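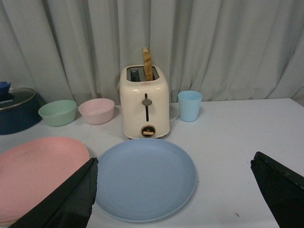
When does the arm have to be in hold before a person reaches over the table?
Every time, for any reach, however short, and the hold has to be confirmed on the panel by the person doing the reaching.

Ticket 834
Project: Flaltora tabletop tasks, Brerumthorpe site
Opened by: Xiomara Iwasaki
Assigned to: Lenni Jääskeläinen
Opened: 08/05/2025
Status: Closed, rule text changed

Iwasaki: Asking the above because section 4 of the Huttunen cell rules gives two answers. 4.2 says hold is required "for any entry." 4.6 says a "brief adjustment" is fine at reduced speed. I have now watched a brief adjustment involve three plates, a bowl and a conversation. Which one are we following?

Jääskeläinen: 4.2. The wording in 4.6 came over from the old cell, which had a light curtain. This cell has a regular curtain. It is gray and it stops nothing.

Iwasaki: Noted. Second problem, possibly the same problem. The arm faulted out of a plate task with "workspace check failed." I cleared it, it came back. Restarted Flendico, it came back again, with what I can only call confidence.

Jääskeläinen: Send the log lines?

Iwasaki:
check 1: hold state ok
check 2: speed limit ok
check 3: layout card mismatch
abort, code 49

Jääskeläinen: Code 49 is the layout check doing its job. It compares the card you loaded with what is on the table. Which card is loaded?

Iwasaki: Card 18.

Jääskeläinen: And what does the table look like?

Iwasaki: Attached.

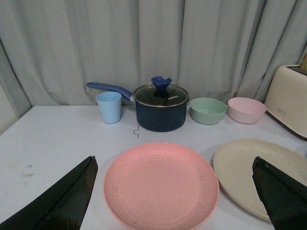
Attachment 1: table at card check, saucepan between the cup and the green bowl

Jääskeläinen: Card 18 wants the cup on the other side of the toaster. So somebody moved things and didn't change the card, or changed the card and didn't move things. The log can't tell us which, and the rule is the same either way: nothing on the table moves without a new card.

Iwasaki: In my defense, the card number is written in a binder, and the binder lives in the other room.

Jääskeläinen: That is the least surprising thing in this ticket. Moving the binder.

Iwasaki: While you're in there – do I clear the fault before or after fixing the layout? I've been clearing first.

Jääskeläinen: After. Clear last, always. If you clear first, the arm is live while your hands are in there, and we are back at your first question. Order is:

Put the arm in hold. Read the panel and say "hold" out loud.
Fix the table or load the right card, one or the other.
Step back behind the tape.
Clear the fault.
Run the check once with the gripper open and no task loaded.
Then load the task.

Iwasaki: Saying it out loud when I'm alone in the room?

Jääskeläinen: Yes. You feel silly for a week and then you stop noticing.

Iwasaki: Done in that order. Made a new card to match the attachment and saved it as 1197. Check passed, no code 49. Ran the plate task twice after that and got no fault.

Jääskeläinen: Good. Why 1197? The cards go up to the forties.

Iwasaki: It's what the form offered me. I assumed the form knew something.

Jääskeläinen: It doesn't. Leave it for now, I'll renumber when I do the rest of the cards. Please don't rename it yourself, the task files point to the number.

Changes made under this ticket:
4.6 removed. 4.2 now reads "any entry, including adjustments."
New 4.7: the layout card is changed before the first object is moved. Initials go next to the card number.
New 4.8: faults are cleared from behind the tape only.
Binder moved to the shelf by the panel.

Iwasaki: 4.7 doesn't say what happens if something gets knocked over by accident. Does a bowl on its side need a card?

Jääskeläinen: Hold, put it back where the card says, rerun the check. No new card. I'll add a line.

Iwasaki: Fine with me. Close it.

Closed by Jääskeläinen. Card renumbering moved to its own ticket.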